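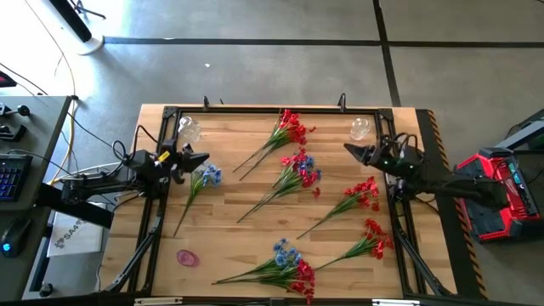
Cindel brings everlasting stems to Skernthorpe, with red and blue to start the season

Skernthorpe, September. Cindel, the homeware studio that has spent the past few years making plain shelves and windowsills a good deal more cheerful, is delighted to announce its first full collection of artificial flowers. It is called Gendetti, it comes in red and in blue, and it goes on sale at the Skernthorpe showroom at the end of the month.

The range has 18 different bunches, all of them long in the stem and generous with the leaves, and it is meant to be mixed. Customers are warmly encouraged to lay everything out on the table first, reds beside blues, before deciding what belongs in which vase (and to change their minds as often as they please, which we certainly did!). Prices begin at £13 a bunch, and the largest mixed bunch is £28.

To go with the flowers, Cindel has chosen a small family of clear glass vases from Görtz. We tried coloured glass and pottery along the way and were very fond of both, but we kept coming back to clear glass, and above all to cut glass, for the way it behaves near a window. The stems show through it, so it is worth spending a minute or two getting them to sit nicely before fussing over the blooms. A vase with a narrow neck will hold a modest bunch together with hardly any help, while a fuller red bouquet is happiest with space for its leaves to spread.

We have also grown rather attached to keeping the colours apart, with red in one vase and blue in another a little way along the same table. It suits a long table especially well, where one big arrangement in the middle can get in the way of a good chat.

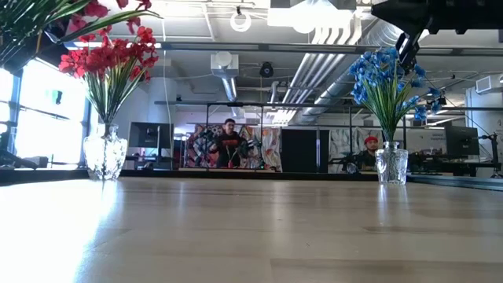

One customer who came to an early preview told us that she had always thought of artificial flowers as something for a hallway where real ones would sulk, and that she went home wanting a blue bunch for her kitchen table and a red one for her mother. Another asked whether the stems could be shortened. They can, with a sturdy pair of wire cutters, though we would suggest bending the ends first and seeing how they sit, as a stem is easily trimmed and not at all easily lengthened.

Looking after the collection is pleasantly simple. A soft, dry brush will lift the dust from the petals, and the leaves can be wiped with a barely damp cloth. Bunches that have been packed away for a while may look a little flat when they come out, so lay them on their sides on a clean table and open the leaves out by hand, working from the bottom of the stem towards the flowers.

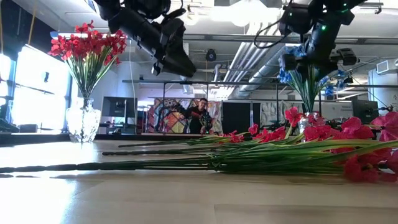

Take your time over the blooms in particular, easing each one outwards and turning it until the bunch looks full from the side you will see most. If a blossom comes away from its stem, it can usually be pressed back into place, and the showroom will gladly help with any that refuse.

The Skernthorpe showroom will hold open arranging tables every afternoon from 2pm during the first fortnight of the launch. There is no charge and no need to book, and visitors are welcome to bring a vase from home if they would like to find something to fit it. The vases from Görtz will be sold separately, from £26.

Gendetti will be available from the showroom only until the end of October, and after that by post as well. Samples for magazines and shop displays can be requested from the Cindel press desk, Skernthorpe.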